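Frequently Asked Questions about the Welodby Community Repair Table

What is the repair table?
It is an evening where neighbors bring small broken things and repair them together with somebody who knows how. We meet in the old library building on Hollis Street, from 6:30 p.m. The door is on the side with the bicycle racks.

Do I need to pay?
No. There is a box for donations near the coffee. If your item needs a new part, you pay the price of this part and nothing more.

What can I bring?
Lamps, toasters, radios, clothes with a torn seam, toys, chairs with a weak leg. You must be able to carry it alone. Please do not bring microwave ovens, gas heaters or anything with a swollen battery.

Can I leave my item and come back later?
Unfortunately not. We ask you to stay at the table. Many visitors want to hold the screwdriver themselves, and this is very welcome.
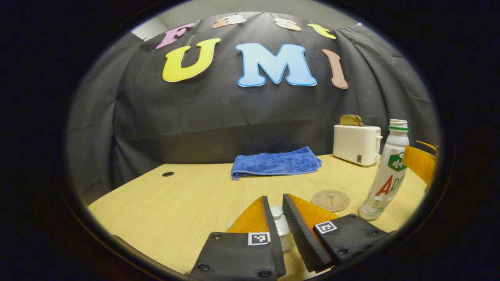
At one of the wooden tables.

How long do I have to wait?
In July it is quiet and you can often sit down at once. In winter the waiting can be 60 minutes, so bring a book. Last winter we looked at 86 items, and the longest job was a sewing machine that needed three visits.

Who does the repairs?
Mwangi Mugo looks at electrical items. Celeste Herrera is responsible for sewing and zippers. For furniture and glue please ask for Adom Nartey, but he is away in July.

What if my item breaks more?
This can happen with old things. We cannot replace it or give money for it. You will sign a short paper about this when you arrive.

May children come?
Yes, from the age of 13 they can work at a table by themselves. Younger children need an adult next to them.

I want to help. Whom should I contact?
Write to Joyce Kimaro through the contact form and tell her what you can repair. Bakers of cake can write also.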